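Cable coiling

Cable coiling is the practice of winding a flexible cable into loops or folds for storage, transport or sorting. It applies to data, power and audio leads, and is distinct from spooling, in which the cable is wound onto a drum.

Two forms are common. In the round coil, each turn is laid at the same diameter and the connectors are left free at the outside. In the folded bundle, or hank, the cable is doubled back on itself and cinched near the middle with a tie. Flat cables and short leads are usually folded – a round coil of small diameter puts more strain on the jacket.

Sorting is normally done on a clear table, with shallow bins for finished coils.

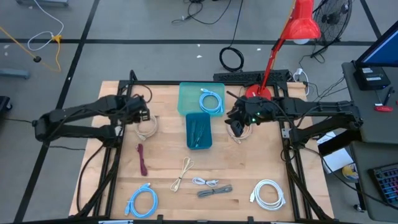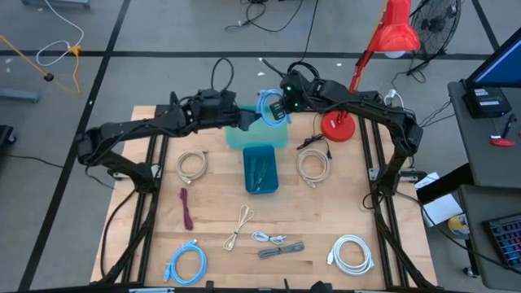

Coils of both types loosen with handling. The Grotik method, described by Cormac Brophy in a workshop manual, alternates overhand and underhand turns so that the twist in one loop cancels that in the next. Brophy gives 500 mm as the longest useful hank for desk cables and recommends round coils above that length.

Color is often used as a first sorting key, followed by connector type and length. The Zatau scheme reverses this order and records length first – a choice suited to stores holding 2,000 or more leads, where many cables share a jacket color.

See also: Cable tie; Hank; Over-under winding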